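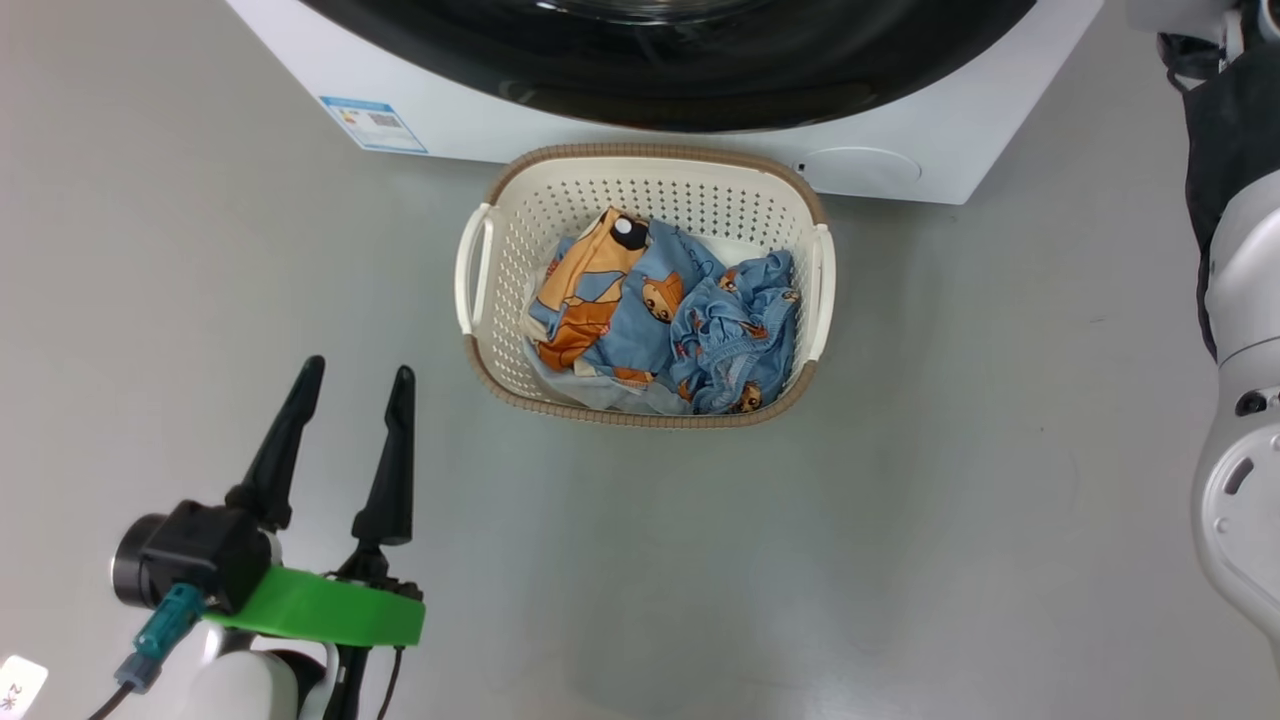
Microfibers in Laundry Water: What Does a Cold Wash Change?

Student project report, Ginero House group, final version

Why we picked this

We started out wanting to do something on river plastic, and then one of our first readings mentioned that a lot of the tiny fibers in rivers come off clothes. Our clothes! Fleece jackets, gym shirts, the fuzzy blankets everyone has on their bed. After that we couldn't think about anything else. Our question became pretty simple: if you wash the same fleece cold instead of warm, do you catch fewer fibers in the water that comes out?

Materials

We used new fleece throws from the Brakum discount store, all the same color (bright red, so the fibers would show up under the microscope). We cut them into squares and hemmed the edges, and that took a whole weekend because none of us could sew when we started. Each load was 335 grams of dry fabric. We used no detergent in the main runs. Suds made the filters clog, and our first attempt ended with gray sludge that we couldn't count at all.
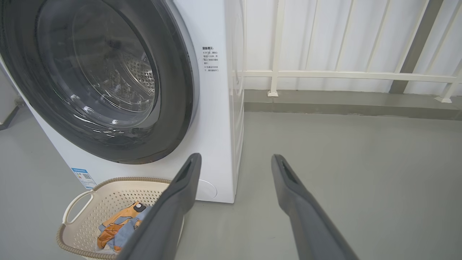
For each run we collected the drain water in clean buckets, stirred it, and took a sample of 170 milliliters. The sample went through a paper filter in a funnel. Then we dried the filter overnight under a glass dish and counted the red fibers along a grid drawn in pencil. Two people counted every filter without seeing each other's numbers, and we used the average. If the counts were far apart, both people counted again.

We ran blanks too, with no fabric in the load. The blanks were a surprise. There were always a few fibers on them, mostly blue and white, and one of us figured out that they were probably coming from our own sweaters. From then on we wore cotton lab coats and kept the window shut.

What we found

Cold washes gave lower counts than warm ones in every pair we ran except 2. The difference was bigger than we expected for the first wash of a new fabric and got smaller after that. By the later washes the cold and warm filters looked so similar that you couldn't sort them by eye.

The first wash is the big one. New fleece sheds like crazy! If we could only tell people one thing from this project it would be to look at what happens the very first time a blanket gets washed.
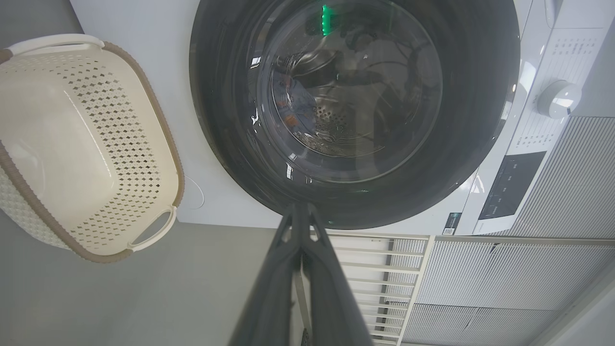
Figure 1. Front-loading washer with the door open; the program knob is to the right.

Problems

Our fabric squares had cut edges, and even with hems they probably shed more than a finished throw would. We also couldn't control the tap water, which was colder in December than when we began. And the smallest fibers almost certainly went straight through our filter paper. The Hervieu library has a guide to finer filters that we found too late, and we'd use it from the start next time.

What we'd do next

We want to try the Zestumance mesh bag, which is supposed to hold fibers in during the wash, and compare it with a plain pillowcase tied shut. We'd also love to test half loads against full ones, as we suspect that clothes with more room rub against each other differently. The leftover squares are in a labeled box on the bottom shelf of the prep room, along with the counting grids, if another group wants to pick this up.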